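4.3 Arbeitsplatz vorbereiten und Greifer führen

Dieser Abschnitt gilt für alle Aufnahmen mit dem Handgreifer Rondasico. Bitte lesen Sie ihn vollständig, bevor Sie das Gerät einschalten. Die Regeln wurden von Yasmine Chraibi zusammengestellt und sind für jeden Bediener verbindlich.

1. Prüfen Sie die Beläge beider Finger. Ein Belag mit Riss oder lockerem Rand muss vor der Aufnahme gewechselt werden.
2. Öffnen und schließen Sie den Greifer dreimal ohne Gegenstand. Die Finger müssen sich gleichmäßig bewegen.
3. Wischen Sie die Linse mit dem trockenen Tuch ab – kein Reinigungsmittel verwenden.
4. Tragen Sie Ort und Aufgabe in das Formular Lirnard ein.
5. Halten Sie den Greifer vor dem Start zwei Sekunden ruhig über der Arbeitsfläche.

Hinweis: Der Gegenstand darf höchstens 500 g wiegen. Schwerere Gegenstände sind nur nach Rücksprache mit Said Filali erlaubt.

Vorsicht: Quetschgefahr zwischen den Fingern. Die freie Hand bleibt während der Bewegung außerhalb des Greifbereichs.

4.4 Aufnahmen in öffentlichen Bereichen

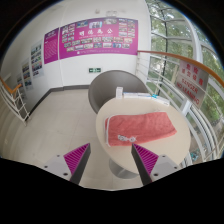
Für Flure, Treppenabsätze und Wartezonen gilt zusätzlich die Hausordnung des Gebäudes. Fluchtwege bleiben frei, und Taschen werden nicht auf dem Boden abgestellt. Wählen Sie eine Arbeitsfläche, um welche man sicher gehen kann. Steht der Tisch wie hier auf einer Ebene mit Treppe und Glaswand, so lehnen Sie sich auch für einen besseren Blickwinkel nicht an das Geländer; das Schild »NO LEANING« ist zu beachten. Kleine Teile wie das weiße Kabel auf dem Handtuch greifen Sie langsam und von oben.

6. Unterbrechen Sie die Aufnahme, sobald eine Person den Bereich betritt.
7. Setzen Sie erst fort, wenn der Weg wieder frei ist, und vermerken Sie die Pause im Formular.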